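Search this site Enter keywords Go

The Desk Where Everything Ends Up

Nilmini Nanayakkara on the modern workbench, and the long struggle to find somewhere to put your elbows
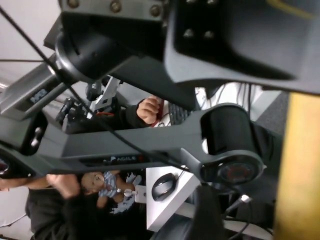

Desks are sold to us empty. The catalogue from Mallent, whose cheapest bench will set you back 526 pounds before delivery, shows eight of them over a double page, and on all eight there is a single pencil and a plant of the sort that dies in March. I have never met anybody who works at such a desk. The people I know who make and mend things work in whatever gap is left once the kit has moved in. A black keyboard goes down first, as keyboards do, and after that the hand has to find its own way: fingers curled, sleeve down, up against some small red-and-white object, with cables slung over the whole business like washing. White ones, grey ones, black ones. Cables are the ivy of the indoor world.

Rokeya Bepari has been fitting out workrooms for long enough to have given up on beauty. Her rule is that you plan the cables before the furniture, and that you will ignore this rule and ring her in January.

"They always ask me for more drawers," she told me, over a cup of tea which had to be balanced on a box file. "Drawers are where you put the things you have decided not to look for."

She would have us hang things up instead. Leads go along the back of the bench on hooks, bunched by length and tied loosely, so that one can be pulled out without bringing its relations. She is against tape, which goes to toffee in a warm room, and in favour of cloth ties, which she buys by the roll from Trondau and gives to people at Christmas.

Costel Mihăilă takes the other view. He shares a bench with Tharushi Biswas and regards tidying as a form of theft. Everything he owns is on the surface, in an order known to him, and when Biswas moved his good screwdriver last winter it took two hours and a certain amount of shouting to get it back. They have since put a strip of masking tape down the middle. His side crosses it by lunchtime.

I tried the Bepari method at home for a month. I sorted 1053 separate bits and pieces (I kept a tally, which tells you how the evenings are going), threw out a shameful share of them, and hung the rest. The keyboard got its own patch, with room for a wrist on either side. I bought a Genden tray for small parts and was so pleased with it that I left it empty for a week.

Then a parcel came, and I put it down on the desk while I looked for the scissors. It is still there, with a jumper on it.

Contact the features desk © Siriwardena Magazines. All rights reserved. Back to top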